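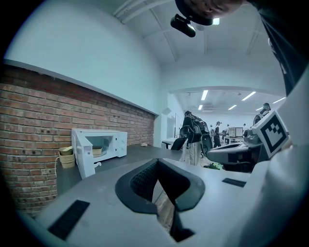
Hand-held gripper in use near the kitchen counter, square marker on the right of the housing, microwave against the brick.

How to write house rules for hand-held gripper recording (and keep them short enough to be read)

By Naa Akpalu
September 18, 2023

Most rule sheets for this kind of work are bad. I have written two of the bad ones, so I feel entitled to say it. The usual version runs to several pages, opens with a paragraph on commitment to safety, and gets signed by people who have looked at the signature line and little else. Then somebody backs into a chair while wearing a recording rig and everyone agrees the sheet needs to be longer.

This page is about writing a shorter one. It assumes you already have hand-held grippers with a camera on board, people who carry them through ordinary tasks, and a room that other people also use. It does not cover powered arms in any depth. Those have proper standards and proper risk assessments, and if you have an arm you should be reading those instead of me.

Before you start: what the standards will and won't do for you

People like to ask which standard applies to a hand-held gripper. My answer is that you should be suspicious of anyone who replies quickly. The robot safety standards are mainly written around machines that move under their own power. A gripper that a person squeezes is closer to a hand tool with electronics on it. Some of the good practice carries over, such as keeping routes clear, knowing who is in charge and writing down changes. A lot of it doesn't, and copying it in makes the sheet look serious without making anyone safer.

We were once sold a template called Vanar. It had 39 clauses. I went through it with a pencil and asked of each clause, "What would a person with a gripper in one hand do differently after reading this?" For 27 of them I could not come up with an answer. Try the same exercise on whatever you have now.

Step 1. Draw the space as it is used

Get a plain floor plan, or sketch one. Mark the counters, the desks, the openings between rooms and every chair on wheels. Then mark where people sit when they have nothing to do with the recording. That last part is what gets left off, and in an open building it is most of the problem.

Do this while a normal day is going on. A plan made after hours will show you a tidy room that does not exist at ten in the morning.

If there is a powered arm in the building, draw its full reach as a solid line and write "no recording inside this line while the arm is powered" next to it. I don't care how slow the arm is. Someone looking at a bowl is not looking at an arm.

Step 2. Decide who can stop a take

One person per take, named before it begins. Call them the lead or whatever you like. The lead can stop the take for any reason and does not have to explain until afterward.

Also write down that anyone else in the room can say "stop" and be obeyed. Plenty of sheets say this. Fewer of them say what happens next, so put it in: the operator stands still, lowers the gripper, and waits for the lead. The file is kept and labeled as stopped. If stopped takes count against an operator's daily total, your stop rule is decoration.

Step 3. Write the rules for the person wearing the gear

Head-mounted devices and backpacks change how people move. The wearer is wider than they think and tends to watch the hands. Ours reads as follows, and you can take it as it stands:

Walk the route once without recording.
No walking backward.
Cables on the body stay inside the clothing or under a strap.
Cables on the counter get moved before the take or the take happens somewhere else.
Take the gear off before sitting down.

I have seen drafts add "maintain situational awareness" to a list like this one. Take it out. It can't be checked and it shifts the blame to the operator in advance.

Step 4. Deal with kitchens separately

Kitchen tasks are popular because they are full of objects. They are also full of heat, water and glass. Our rule for microwaves is that the gripper may open the door, place a dish and take it out, and the appliance is not run during a recorded take. You may want a looser rule. If so, write down the longest heating time you allow and what may go inside, and be ready to defend both.

Food used in takes is not eaten. Write that on the counter as well as on the sheet.

Step 5. Protect the markers and say how

If your tracking relies on printed square markers, a smudged or lifted one will spoil data without telling you. "Check markers regularly" is useless. Say when: before the first take, after any drop, and after any cleaning of the housing. Say what counts as a fail. Ours is any lifted corner or any mark across the pattern that you can see at arm's length.

We had a batch of 602 clips from May that went through a checking tool called Skosus with no complaints. The tool was looking at file length and frame rate. It had no opinion on whether the marker was readable. Find out what your checker checks before you let it replace a rule.

Step 6. Other people in view

Open rooms mean bystanders end up in recordings, along with whatever is on their monitors. A notice on the door does not settle this, whatever the person who printed the notice may tell you. At a minimum, tell people at their desks before you start, give them a way to say no, and have screens turned or locked if they face the route. Decide how long raw video is kept and put the number on the sheet. For the legal side, ask someone qualified where you are.

Step 7. Test the sheet

Give it to someone who has never held the gripper. Let them read it, take it away, and ask them to set up a take. Whatever they skip is either badly written or not needed. Fix or delete it, then try another person.

When the group at Nillbridge tried this with our draft, they lost a third of it - including a section I was fond of on storage cases.

Step 8. Put a date and an owner on it

Every rule should have a name beside it. If the person leaves and nobody wants the rule, ask why you still have it. We keep ours in a shared folder called Agbeko, with old versions left in place so that a clip can be matched to the rules in force when it was recorded.

Length: one side of paper, normal type. If a new rule goes on and the page is full, an old one comes off.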